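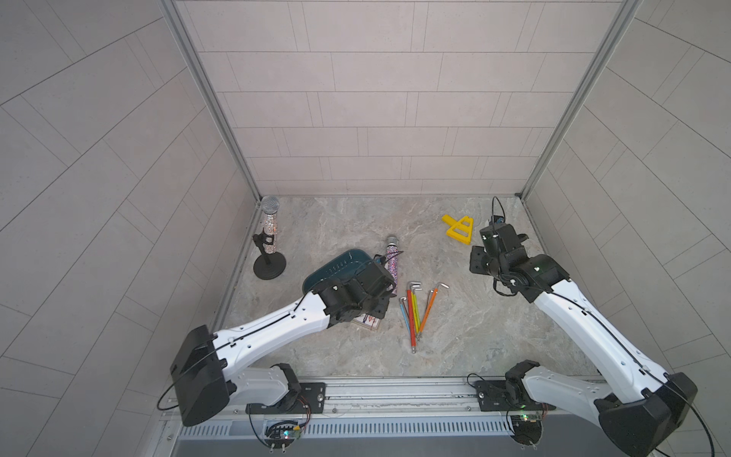 I have wanted to see how people collect examples for a learning robot ever since I read that the boring part is where all the time goes. So when Truria opened its workshop to visitors for an afternoon, I signed up the same day and drove two hours to get there. It was anything but boring! The first station they showed us was a tiled booth with two arms bolted to one long rail, and the floor between them looked like somebody had emptied a kid's party bag and a toolbox at the same time: a teal plastic basket with holes in it, a fan of colored hex keys, and two microphones so glittery that half our group laughed out loud. The left arm had the basket by the rim and was holding it at a tilt. I could have stood there all day.

Sumaiya Pramanik runs the collecting side, and she took our group of ten around. She talks fast and answers everything. The job at that booth is tidying up, she told us. A person steers both arms through a task from start to finish, the computer stores what the cameras see along with where every joint is, and that makes one example (they say "episode"). Then the objects get moved around and it all begins again. They want 3000 episodes for tidying before they train anything serious on it, and in a good shift one person gets through about 40.

I asked why the odd objects. I had expected wooden blocks. They started with blocks, she said, and the arms got very good at blocks. Now a staff member goes out with a little cash and comes back with a bag of whatever looks awkward to pick up. Shiny things are popular with the team because the light bounces off them differently each time they get moved. Hex keys are hated by everyone who has to steer, me included, as I was about to find out.

Because yes, we got to try! The steering setup is called Gutden, and it's a pair of small hand-held arms that the big ones copy. You squeeze, the gripper squeezes. You lean, it leans. My first try at lifting a single key ended with the whole set sliding away from me, and my second wasn't much better. What surprised me most was how much I missed being able to feel anything. My eyes had to do all of it, and I kept closing the gripper a good inch too early. A teenager in our group had it down in a couple of minutes and was passing things from one arm to the other while the rest of us clapped.

None of our attempts were kept, by the way. I asked about that too. Failed tries can be useful, but only from people who are trained to fail and then recover in a sensible way, and we were just failing.

After that we went upstairs to see what happens to the recordings. Abdelilah Tazi showed us the review program, Helmy, which plays episodes back at four times normal speed so a reviewer can mark where each step begins and ends. He had 300 of them waiting in his queue that afternoon and was cheerful about it. He let us vote on a few. We disagreed over whether a cup had been "placed" or "dropped," and he said the staff have that same argument every week. There's a written rule for it now, two pages long, and he read us the part about cups.

We did see one trained arm running by itself, on an older and much simpler task: putting sponges in a bin. It missed one, backed up, looked as if it was thinking it over, and went in again from the other side. Big cheer from the group.

A few practical notes if you want to go. The next open afternoon is in April and you have to sign up ahead. Parking is behind the building, through the second gate. Wear something warm, the downstairs hall is chilly. Photos are fine at the booths but not upstairs. And get in line for Gutden early, before the kids find it.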